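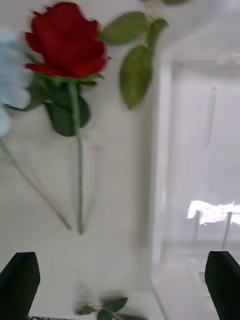 Wrist view, open fingers, with the rose up at the left.

Tretirix teleop kit with wrist camera - my review after a month of flower arranging

I bought the Tretirix in May to replace a pair of Skikeo joysticks, and I'm still a little giddy about it. You hold a small hand grip, squeeze the trigger, and the fingers on the arm close along with you. I had it recording by lunchtime on the first day (and I'm slow with cables!).

My test job was flowers, mostly roses, picked up off a white tabletop and put into a vase. I've logged 527 runs so far. It's a mean task to start with. Stems bend, leaves snag on other leaves, and if you squeeze like you're holding a screwdriver you flatten everything.

The trigger is where this kit wins me over. It has a long, soft travel, so you can ease down on a stem and stop right there. With the joysticks I was either open or crushing, and I spoiled a lot of roses. Lag is low enough that I quit noticing it after 20 minutes or so of driving.

The wrist camera is good once things are close. On the bigger swings you get smeary petals, and I'd love a faster shutter setting. Slow down near the vase and it's much better.
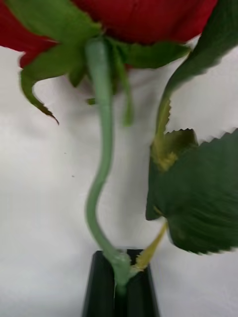

Lining up over a narrow opening is still the hard part, and I do it almost entirely from the wrist feed now. Go in a touch off center and the stem catches on the rim. What helped me most was turning the motion scaling down to 60 percent for the last bit of the move - your hand travels a long way and the arm barely creeps. There's a thumb button for it, and my thumb found it without looking by the second evening.

Recording software is called Song, and it's plain but quick. Tap to start, tap to stop, hold to throw the run away. I use the throw-away a lot. It slows down when you scroll through a long list, and it claims to handle up to 1,000 runs per project, so I may split mine before I get there.

Gripes: the grip cable is too short, the manual skips calibration almost completely, and the clamp for the base didn't fit my Omano bench without a scrap of plywood under it.

Would I buy it again? Yes, in a heartbeat. I'm moving on to tulips next and I've already ordered a longer cable.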